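Hinelwood Robotics Club Forum > Student Projects > Simulation Track

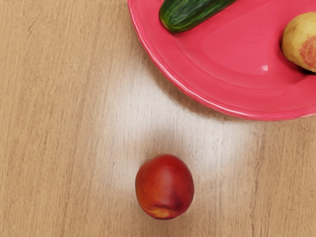
Thread: Table-clearing task, request for comment before the October review

Posted by: hinelwood_simtrack
September 12, 2018

Members of the simulation track are invited to comment on the table-clearing project before the October review. The task remains as set out in the project outline. The arm is to pick up pieces of produce and place them on the red plate, or remove them from it, according to the written instruction given at the start of each run. The set of objects includes a cucumber, a potato, a nectarine and a mango. The cup is not to be moved.

The team has completed 83 runs with the present controller. Complete records are in the shared folder under the project name Grikgate. Before the code is frozen, we request opinions on two matters: whether the grasp point on long objects should remain at the end of the object or be moved to the middle, and whether a run should be counted as a success when the correct object is lifted but another object on the plate is disturbed.

Comments should be limited to these points where possible. Questions on travel and fees belong in the general section.

Posted by: nuttall_lab_2

Thank you for opening the matter to comment. Our group at Nuttall used a similar arrangement last year, and we would recommend moving the grasp point to the middle of the cucumber. A long object held at one end will tend to swing when the arm travels, and the motion is difficult to correct once it has started. We lost a considerable number of runs in this way before the change was made.

On the second matter, we consider that a disturbed object should count against the run. The instruction names one object. A controller that moves a second object has done something it was not asked to do.

Posted by: serov_reader

I must disagree with the previous post on the grasp point. The middle is the better choice when the object lies alone on the table. When it lies across a plate with another item beside it, the fingers need room on both sides, and the rim limits the approach. The end of the cucumber is often the only part that can be reached at a safe angle.

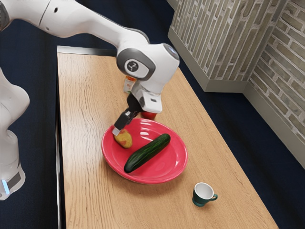 The potato presents a separate difficulty. It is short and rounded, and when it is placed close to the upper end of the cucumber, the finger on that side has very little space in which to close. I would ask the team to report the results for such placements separately. A single success rate for all layouts will hide the cases in which the approach angle matters most.

I would also ask which version of the grasp planner was used. The records in the folder refer to build 2306, but the outline names an earlier one.

Posted by: hinelwood_simtrack

The correct build is 2306. The outline was written before the update and will be revised. We thank the member for noting the error.

Results for each layout can be provided. The layouts are drawn from a list of 7, and the layout number is stored with each run, so no runs will need to be repeated.

Posted by: gradebook_green

I write as a parent and as a former judge at regional events. I have some concern that the discussion has become too narrow. The students will be asked in October to explain their method to judges who have not read the records. It would be useful for each student to be able to state, in plain words, how the controller decides where to put the fingers. In past years, teams with strong results received low marks because only one member could answer questions.

I have no opinion on the cucumber.

Posted by: nuttall_lab_2

The point about the plate rim is a fair one, and I accept that our own tests were carried out on a bare table. I remain unconvinced that the end grasp should be the default. A reasonable course would be for the planner to test the middle first and to use the end only when the approach is blocked. The added planning time was small in our case.

Posted by: serov_reader

That would be acceptable to me, provided the rule is written down and the blocked cases are recorded. My objection is to a fixed choice of the middle for all layouts.

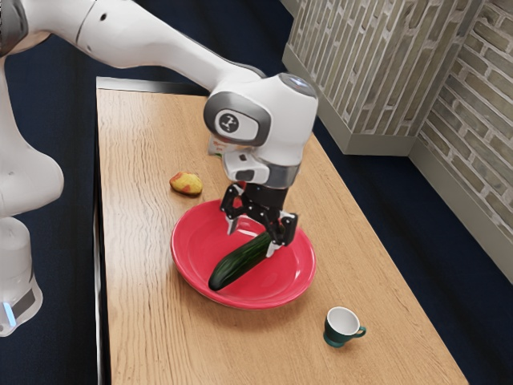
Finger spacing should be reviewed at the same time. With an end grasp, uneven contact is a common cause of failure: one pad meets the skin of the object early and pushes it before the other pad arrives. Lowering the closing speed reduces the effect. It does not remove it, and the team should check the alignment of the wrist before making any change to speed.

I still do not agree that every disturbed object should fail the run. A potato that rolls slightly and stays on the plate is a minor matter. A potato that leaves the plate is another. The score sheet should allow for the difference.

Posted by: nuttall_lab_2

A score sheet with such a distinction will require a measured limit, and the limit will be argued over. The strict rule is easier to apply and easier for younger members to understand. I ask that my preference be recorded.

Posted by: hinelwood_simtrack

Both views have been recorded. The students will try the planner rule proposed above, with the middle tested first and the end used when the approach is blocked, and will post results by layout in this thread. Wrist alignment will be checked before the closing speed is changed.

The scoring question has been placed on the agenda for the next track meeting. Until it is settled, disturbed objects will be marked in the notes column and the run will be scored on the named object only.

Members who wish to have access to the Grikgate folder should send a request through the forum message system and include their school or club.

Posted by: gradebook_green

Please also confirm whether the practice presentation will be open to families.

Posted by: hinelwood_simtrack

It will be open. Details will be posted in the general section.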